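Teaching the arm by hand: your questions

Updated 14 July 2018

Hi! I run the teaching bench at Osgate, and I get the same handful of emails over and over, so I finally sat down and wrote my answers out. They cover both ways we do it – grabbing the arm and moving it yourself, or steering it from the Zirmont controller across the room.
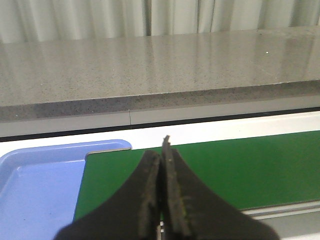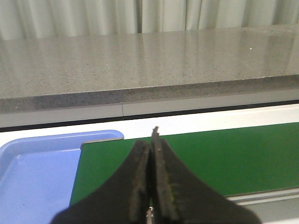
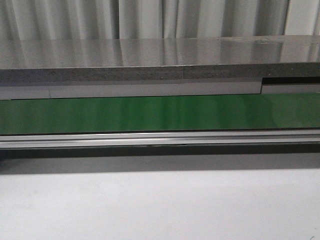 Do I need to know how to code?

Nope! If you can move your own arm slowly, you're most of the way there. You press record, walk the arm through the task, press stop, and type a name for what you just did. Please type a real name. I have a folder full of "test" and "test new" and I'll never know what any of them were.

By hand or by remote, which should I pick?

I start everybody by hand. You feel right away when a joint is near its limit, and it's kind of fun. The catch is that your own arms and sleeves get into the camera views, and that's bad news if you want to train on the video. For anything we plan to train on, we use the remote.

How many times do I have to show it the same thing?

More than you'd like, sorry. For our last pick-and-place job we kept 37 runs out of 46. The ones I threw out were mostly me hesitating halfway, and the arm will happily learn to hesitate too.

Should every run be the same?

Same task, same ending, but move the starting spot around a bit. If the object always starts in one place, the arm learns the place and forgets about the object. I got burned by this on the Gezer job and had to redo the whole set (two days, and I was grumpy for both).

Does it matter where the fingers start?

Yes, pick a start pose and stick with it. I like mine closed. Then the opening move is part of what you record, and you don't end up with half your runs starting open.

My remote feels laggy. Is that me?

Probably not! Close the live preview window first, that fixes it most of the time. If it's still slow, turn the speed scale down to 2 and see if you can live with it.

Can I use recordings from another bench?

Sometimes. The Plunstead files load fine here, but their wrist camera sits at a different angle, so I replay them to check the motion and don't mix them into a training set. We're hoping to match the mounts in November, so ask me again then.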